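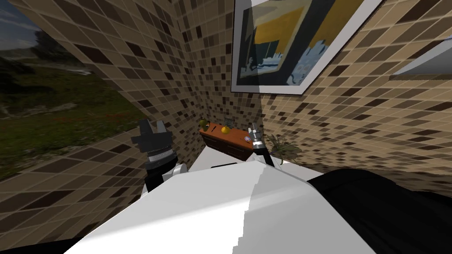
The Stullholm Open Day is a public demonstration of robot simulation held each December at the Stullholm works in Tistum. Visitors watch a two-armed robot being run in a computer-made room, and at set times they may steer it themselves. No physical robot is used. The event is run by Ververidis, a small firm that writes training software for robot arms, and takes up one afternoon and the evening that follows.

History

The works at Stullholm made pump housings until the site was split into units and let to smaller firms. Ververidis took the upper floor of the east building. Its first open day was meant for the families of staff and for the other tenants, and 72 people came. Most of them stood behind the desks and watched over the shoulders of the people working.

The layout was changed the next year by Arvid Strömberg, then the firm's head of testing. He moved the screens into the former drawing office, put benches in front of them and asked for a spoken commentary. Strömberg gave the commentary himself for several years, and his notes for it are still handed to new speakers. Attendance has since grown to almost 1,000, and entry to the drawing office is by timed ticket.

The simulated room

The room used at the open day is called Prarken, after the street where the firm had its first office. It was built as a test space for daily work and was not made with visitors in mind. Objects can be swapped or moved between runs, and the views can be taken from several points on the robot, including close to the grippers.

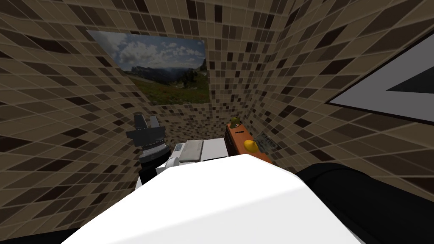 Prarken is meant to be hard on the software that reads the camera views. A plain room gives that software few false edges to deal with, and early versions with painted walls were found to be too easy. The walls are now covered in small square tiles in beige, tan and dark brown, and pictures hang on them, among them a landscape with a cloudy sky and a green meadow. Objects are chosen for contrast in the same way. A bright yellow rubber duck against an orange-brown wooden box is simple to pick out, while a light grey ribbed object beside a white block, with a white robot arm in front of both, asks more of the software. The views also bend straight lines strongly towards the edges, and the software has to allow for this when it judges where a thing is.

Demonstration

The afternoon programme has 8 runs with a short break after the fourth. Each run begins with a spoken account of the task and of what the operator can and cannot see. The commentary then follows the arms as they move. Runs that go wrong are left to finish, and the speaker goes back over the recording at half speed — a habit kept from Strömberg's time.

Much of the commentary deals with the views from the grippers. These turn as the wrist turns, so that a wall may seem to lie on its side, and new operators often steer the wrong way at first. 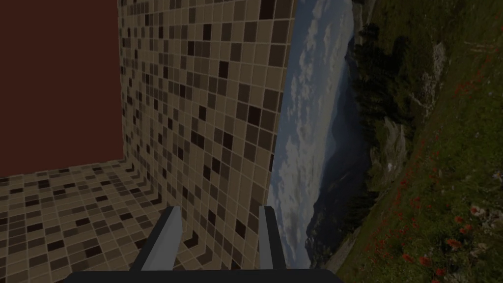
Operators are taught to find a corner or a long straight edge before moving, and to work out from it which way is up. Visitors who book a turn at the controls are given the same advice. A turn lasts 2 minutes and uses one arm only, with the speed held down. The second arm stays parked.

The evening session is aimed at teachers and at people from other firms. It covers how tasks are written, how runs are stored and how a room such as Prarken is changed from one test to the next. Questions are taken at the end, and printed copies of the task sheets are left on the benches.

Access

The drawing office is on the upper floor and is reached by a lift from the yard. The yard gate on the Tistum side is open during the event; the river gate is kept shut.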